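Ticket 621 – Backstamp search on the marks database keeps giving me the wrong pottery
Opened by: member (collector account)
Area: Marks database / photo matching
Status: Open, waiting on member, then Open again, then Resolved (mostly)

First message

Hi there, I hope this is the right place for this. I've been using the Kostside marks database for a good while now to sort out a big lot of kitchen pottery I inherited, and up until the start of August it worked like a dream. I'd type in whatever I could read off the bottom of a jug, pick a shape for the mark (circle, shield, script, whatever) and up would come a short list. Lovely.

Now every single thing I look up comes back as Pokora. I've got nothing against Pokora, I have a shelf of the stuff! But a brown-glazed bean pot with an impressed star and a number is not Pokora, and neither is a little hand-painted creamer with a green printed mark, and neither is the saucer I tried after that just to be stubborn.

What I've tried so far:

Logged out and back in. Same.
Different browser. Same.
My old laptop, which takes most of the morning to wake up. Same, only slower.
Typed the mark in capitals, then in small letters, then with a question mark where I couldn't read a letter. The question mark gave me an error page, so maybe don't do that.

I'd be glad of any ideas. I've still got about 100 pieces to get through and I was hoping to have them listed before the fall fair.

Reply from support

Thanks for the details. Could you tell us which filters are showing on the left-hand side when you run a search, and how many results you get? Please also try a search on the word "Fontana" and let us know what comes up first.

My reply

OK, did that. The filters on the left say "All countries," "All periods," "All bodies" (took me a minute to remember that means earthenware or stoneware or porcelain and not something out of a detective show). Number of results is 182. It's always 182! Doesn't matter what I type. I put in "Fontana" like you asked and got 182 results, first one a Pokora butter dish. I put in "zzzz" and got 182 results, first one the same Pokora butter dish. I'm getting quite fond of that butter dish.

I did scroll all the way to the end in case the others were hiding down there, and nope, Pokora from top to bottom. So I'm guessing that 182 is every Pokora mark you have, and the search box isn't being listened to at all. But I'm a pottery person and you're the computer people, so I'll leave that with you.

Reply from support

That's very helpful. It sounds like a saved maker filter is being applied to your account even though it isn't shown on the page. Please go to My Shelf, then Preferences, and look for a line called "Default maker." If there is anything in the box, clear it and press Save.

My reply

Found the Preferences page, and yes, there it was, "Default maker: Pokora." I have no memory of setting that, but I did spend one long evening in July entering the Pokora shelf, and it's possible I clicked something to save myself typing. I cleared it, pressed Save, got the little green tick, went back to the search and typed "Fontana."

182 results. Butter dish.

Went back to Preferences. The box says Pokora again. I cleared it a second time and watched it like a hawk. The green tick comes up, the box stays empty, and the second I leave the page and come back it has filled itself in. I did this five or six times with the same result each time, and then I made coffee.

One more thing that might matter. When I press Save with the box empty there's a line of small print under the tick that says "Preferences merged." It doesn't say that when I change something else. I changed my measurements from inches to centimeters and back as a test, and that just says "Preferences saved." Does merged mean it's mixing the new ones with an old copy somewhere?

Reply from support

Yes, that's a good catch. Do you use the Stesuner listing app on a phone or tablet with the same account? It keeps its own copy of your preferences and sends them back to the site.

My reply

Oh for goodness' sake. Yes I do, or I did. I put Stesuner on my tablet back when I started all this because somebody on the forum said it was quicker for entering things while you're sitting on the floor with boxes all around you (it is, by the way, I'd recommend it for that). I haven't opened it in weeks. The tablet lives in a drawer in the dining room.

So here's what I did this afternoon, step by step, in case it helps the next person:

1. Got the tablet out and charged it. It was flat as a pancake, which made me doubt the whole idea, because how can a flat tablet be sending anything anywhere? But I carried on.
2. Opened Stesuner. It wanted an update. Let it.
3. Went into the app's settings and there it was again under "Quick entry": Maker, Pokora, with a little padlock next to it.
4. Tapped the padlock to open it, cleared the box, closed the app.
5. Went back to the site on the desktop, cleared the box there too, pressed Save. This time it said "Preferences saved." No merged!
6. Searched "Fontana." Eleven results, all Fontana, and the third one down was the exact printed mark that's on my creamer.

I may have done a small dance.

The bean pot came up too, sort of. The impressed star gives me three possible makers, and the one I like best only used it for a short run according to your notes, so I'm going to compare the foot rims before I commit. The saucer is still a mystery, but it was a mystery before, so I won't blame you for the saucer.

Reply from support

Great news. We've passed the merging problem to the developers. Can we close the ticket?

My reply

Nearly! Don't close it yet please, I've got one leftover and I'd sooner keep it all in one place.

The search is fine now. What isn't fine is My Shelf. Everything I entered between the start of August and today has been stamped with Pokora as the maker, even where I typed something else. I've just gone down the list and there's a blue-banded mixing bowl, a pair of egg cups, a very plain stoneware crock with no mark at all that I'd put down as "unknown" – all Pokora now. The descriptions and sizes are right. The notes I wrote about chips and crazing are all there as well, thank heavens, since I'm not typing those again.

Is there a way to change a bunch at once? I can see tick boxes next to each piece, but when I tick more than one, the Edit button goes gray.

Also, and this is a smaller thing, the photo uploads. When I add a picture to an entry it goes up fine, but the thumbnail on the list stays as the blank gray plate until I open the entry and close it again. It's been that way on every entry I've done today.

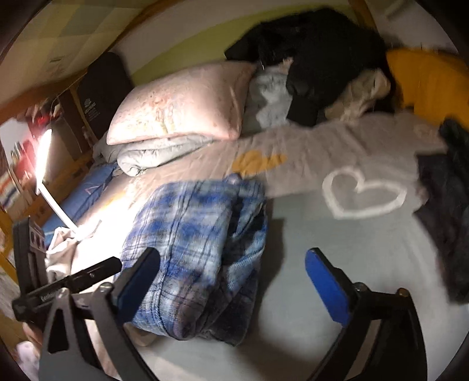
I've tried small files and big ones and it makes no odds, they all get there in the end, so it's only the list page that doesn't catch up by itself. If I press refresh it doesn't help. If I open the entry, close it, and then go back, it does. I can live with that one, I just thought you'd want to know.

Reply from support

The Edit button only works on one piece at a time, but you can use Change Maker from the drop-down at the top of My Shelf after ticking the pieces. There is a limit of 1,000 pieces per change. The thumbnails are a known fault and will be fixed in the next update.

My reply

Well, I'm nowhere near 1,000, so that's all right (don't tell my sister-in-law, she thinks I am).

Change Maker did the trick. I set the whole August batch to "unknown" first and then went back through and put the proper names in one by one from my paper notebook. Yes, I keep a paper notebook. It has a pencil on a string and it has never once told me that a crock was a butter dish.

A few notes from doing it, for whoever reads these:

The drop-down is hidden if your browser window is narrow. I had to stretch mine out before I saw it.

It asks "Apply to all?" and that means all the ones you ticked, and not the whole shelf. I sat looking at that question for quite some time before I dared press it. Could the wording be changed?

It doesn't touch the period or the body, so if those went wrong too you'd have to do them separately. Mine were OK except for the egg cups, which had turned themselves into stoneware. They're bone china. I fixed those by hand.

If you have Stesuner on anything at all, open it and check the padlock before you start, or you'll do all that work and it might put everything back. I didn't test that and I don't plan to.

I've left the app on the tablet with the padlock open and nothing in the maker box, and I've checked the site twice since supper and it's still behaving. Searched "zzzz" again for old times' sake and got no results.

You can close this one now. If the thumbnails get sorted could somebody drop a line on the ticket anyway, so that I get the email? I'm going to have another go at that saucer. There's a faint bit of a crown on it if you tilt it toward the lamp, and I've only been looking under shields.

Status changed to: Resolved (mostly)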